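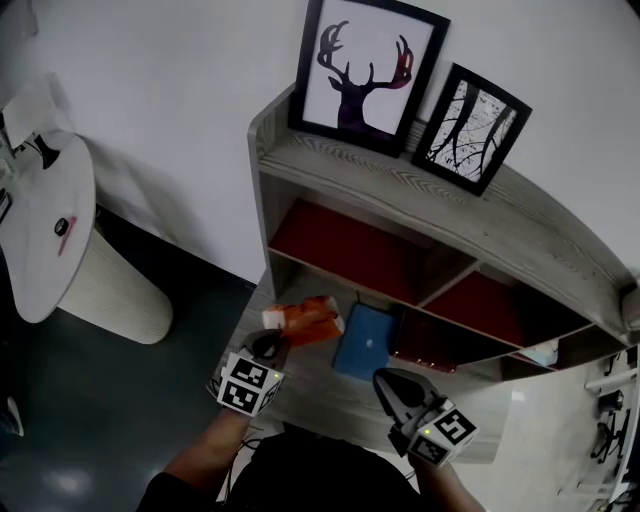

Week two in the Prakville apartment and I finally started on the low shelf in the living room. I'd been dropping things on it since the move and calling that storage. It's gray wood grain with dark red backing in the compartments, and the two black-framed prints, the deer with the big antlers and the bare branches, lean against the wall on top. I'm not hanging them. The lease says 90 dollars per nail hole.

Rule for the lower shelf: if I haven't picked it up since December, it goes in a drawer or it goes out. The flat blue thing gets a drawer. I use it, I just don't need to look at it.

Freya Kettle asked why I don't buy baskets. I had 3 baskets at the old place. All of them filled up with chargers and dead pens — I'd like to see how this goes without them first.

The round white table next to it is staying clear. Keys can go there, mail can't. Mail goes straight to the desk.

Still undecided on the smaller print. Desmond thinks it should go on the other side of the deer. I tried it for a day and moved it back.

Next is the hall closet, which has 8 boxes in it, one labeled "misc" and one labeled "more misc." Probably Sunday. If anyone in Prakville wants a floor lamp with no shade, message me before then.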